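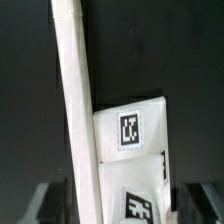

Drimham Public Safety Radio Users' Group
Minutes of the September meeting, 10.00am, Butt Lane Fire Station

Chair: Yatziri Nava
Apologies: Baleck control room

1. Minutes of the last meeting
Agreed, with one correction. Item 4 should read "handheld sets", not "headsets".

2. Handset replacement
Of the 3,153 handsets on the register, 2,734 have now been moved to the new software. The rest are mostly vehicle sets at Baleck and will be done as the vehicles come in for service. 17 sets have been returned to Datunari with charging faults. YN to ask for a date for their return.

3. Coverage
Crews still report poor signal in the Drimham underpass and on the lower floors of the hospital car park. A temporary repeater was discussed. No decision until the costs are in.

4. Shared talkgroups
Police and ambulance members asked for eight talkgroups for joint incidents. Fire would prefer fewer. Draft list to be sent round before the next meeting.

5. Any other business
Spare batteries should be signed out in the book at the front desk.

Meeting closed 11.25am.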